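Keep the Small Drawer

I love a small drawer. I love it more than a shelf, more than a hook, and far more than those big open baskets every home store wants you to buy in sets. Give me a drawer the size of a paperback, with a knob I can pull with two fingers, and I will find a use for it before dinner!

My case is simple. Most of what gets lost in a home is tiny – keys, stamps, spare buttons, the one battery that still works. We keep building storage for the big stuff (garages, closets, bins that slide under beds) and then we act surprised when nobody can find the tape.

When I moved from Florport to Brindside, I gave up a kitchen with 14 drawers for one with four. All four were deep. I dropped a thimble into one in June and didn't see it again until Thanksgiving. A deep drawer is a well, and you throw things into it the way people throw pennies.
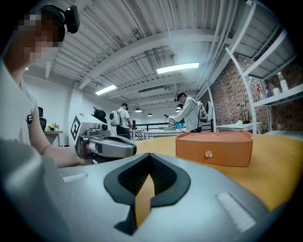

The table is where it starts

Think about where your hands go when you walk in the door. Mine go to the table. I used to fight that, and I'd clear everything off each night and carry it to its proper place in some other room. By the next evening it had all come back. So now I say let the table win, and put a little drawer right on top of it.

I found my favorite at the Wednesday market in Jekutside for 7 dollars. It sticks in wet weather and the knob wobbles, and I wouldn't trade it for anything in the Stamatopoulos catalog, which runs to 286 pages and has, as far as I can tell, just one page of small drawers. One page! There are six pages of shoe racks.

My sister says a bowl would do the same job. I like bowls, but a bowl shows everything you put in it, and it never tells you to stop. A small drawer fills up fast, and when it won't close you have to decide about that dried-out pen right then and there.

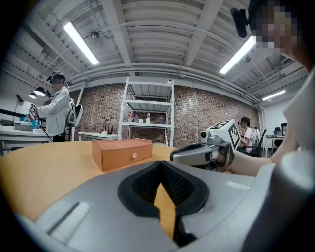
What I'd like to see in stores

More of them, first of all, and sold one at a time. I don't need a tower of twelve. I'd like knobs that are easy for older hands, and bottoms that come out so you can shake out the crumbs. I'd pay around 110 dollars for one made well enough to hand down – my grandmother's sewing drawer still runs smooth, and it still smells of machine oil and peppermints. It has her needles in it, and now my stamps too.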